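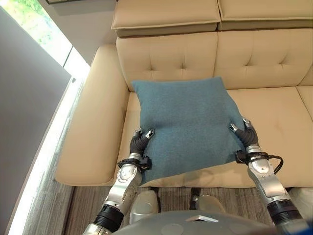 Zwei Hände, ein Kissen: Blick von oben auf das Sofa im Testraum von Irka.

Der Entwickler, der bei Irka die Bewegungsplanung verantwortet, will seinen Namen nicht in einem Artikel lesen. Er hat früher bei Mac Giolla an Palettiersoftware gearbeitet und sagt, Kartons seien ihm manchmal immer noch lieber. »Ein Karton hat sechs Flächen, und die bleiben, wo sie sind. Ein Kissen hat nach jedem Zugriff eine andere Form.«

Seine Software heißt Tesier. Sie soll einem Roboter mit zwei Armen beibringen, ein Wohnzimmer aufzuräumen, und zurzeit geht es fast nur um Kissen. Ich frage, warum man dafür einen Planer braucht, der auf dem Papier so viel kann. »Weil beide Hände am selben Gegenstand hängen«, sagt er. »Wenn links zieht und rechts noch nicht fertig gegriffen hat, verdreht sich der Stoff, und dann stimmt das Modell nicht mehr, mit dem beide Arme rechnen.«

Tesier plant deshalb alle 400 Millisekunden neu. Das klingt flott, ist es aber nur, solange die Wahrnehmung mitkommt. Auf hellem Leder mit Knopfheftung, räumt er ein, sei die Tiefenschätzung unruhig. Die Falten sähen für das Netz je nach Licht aus wie Kanten. Ein blaugrünes Kissen auf beigem Grund sei dagegen leicht zu trennen. Und ein beiges Kissen? Er lacht kurz. »Dann reden wir über etwas anderes.«

Darüber hätte ich gern länger geredet. In der Präsentation, die Irka herumschickt, steht nämlich eine Zahl: 2.000 Läufe in der Simulation. Wie viele davon auf echter Hardware wiederholt wurden, steht dort nicht. Es waren 854, sagt er auf Nachfrage, und gezählt werde ein Lauf als gelungen, wenn das Kissen am Ende innerhalb einer Toleranz zur Rückenlehne liegt. Ob es dabei ordentlich aussieht, prüft kein Programm. »Das ist eine berechtigte Kritik. Wir haben kein Maß für ordentlich.«

Auch der Griff selbst ist weniger gelernt, als die Werbung nahelegt. Die beiden unteren Ecken sind als Greifpunkte vorgegeben, das Netz sucht sie nur im Bild. Liegt eine Ecke verdeckt, bricht Tesier ab und wartet auf einen Menschen mit Steuerpult. Er nennt das »konservatives Verhalten«. Man könnte auch sagen, dass der schwierige Teil noch fehlt.

Auf den Vergleich mit Bullstead, dessen System mit einem Arm auskommt, reagiert er gereizt. Ein Arm sei billiger, das bestreite er nicht. »Aber versuchen Sie mal, mit einer Hand ein Kissen so hinzustellen, dass es steht.« Ich habe es am Abend zu Hause versucht. Es ging.

Bleibt die Frage nach dem Fehlerprotokoll. Version 2 soll im April kommen und erstmals festhalten, welcher Teil einen Abbruch ausgelöst hat: Wahrnehmung, Planung oder Regelung. Bisher steht im Log ein einziger Sammelcode. Warum das so lange gedauert hat, beantwortet er knapp: »Es hat immer jemand danebengestanden, der es gesehen hat.«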